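**Packers / bag fillers wanted, short contract, start in March**

Need people quickly. Tranari is putting together school bags for the spring handout and we are behind. 1365 bags to go out, 779 packed and checked so far, the rest still to do. If you can fold a T-shirt and work a zip you are most of the way there.

**What it is**

- Standing at a table, one bag in front of you, fill it, close it, next
- Clothes in first (flat, not rolled), then books, then the small stuff in the front pocket
- Straps untwisted, zips shut right to the end
- Checking the bag against the sheet and initialing it
- Some lifting of full boxes, not heavy but alot of them

Bags are all sorts. Mostly backpacks, donated or bought in as job lots, so sizes and pockets differ and you have to use your head a bit. Small ones get the reduced list. If it won't close without a fight, take something out and tell the lead, don't force the zip. We have lost good bags that way.

**Hours and pay**

Two shifts, mornings 8 till 12.30 or afternoons 1 till 5.30. Do one or both. Paid hourly, weekly in arrears, rate is on the form. Travel up to a fixed amount back if you keep your tickets. Tea and coffee there, bring own lunch. There is a microwave, it is slow.

**Where**

Upstairs at the Salehi building, goods entrance round the side, NOT the front door, the front desk can't let you through. Lift works. Clerkau have the ground floor so please keep the loading bay clear for them before 9.

**Who we want**

Steady, tidy, on time. No experience needed. 18 or over. You will be on your feet the whole shift so sensible shoes, trainers are fine. Hoodies fine too, it gets chilly near the windows, but sleeves pushed up when you are folding. Long hair tied back please. Any language, so long as you can follow the packing sheet (it has drawings).

First half hour is a practice bag. Lay it flat on the table, straps away from you, front pocket up, and have a go. We'd sooner you were slow and neat than quick with things sticking out the bottom.
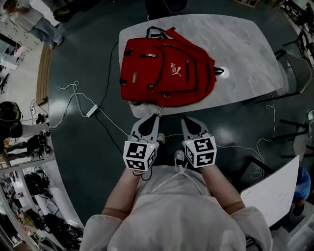
After that you get a table place and a batch. Most people get the hang of it by the first break. Leads walk round and pull the odd bag to look inside, don't take it personaly, they do it to everyone.

Shelves and boxes come from Flononetti, delivered about 250 boxes at a time, so on delivery days we'll ask who is happy to help unload. Say no if your back is bad.

**To apply**

Form at the goods entrance or ask for it by email. Put down which shift, first day you can start, and a phone number that you answer. No CV. Places go in the order forms come back.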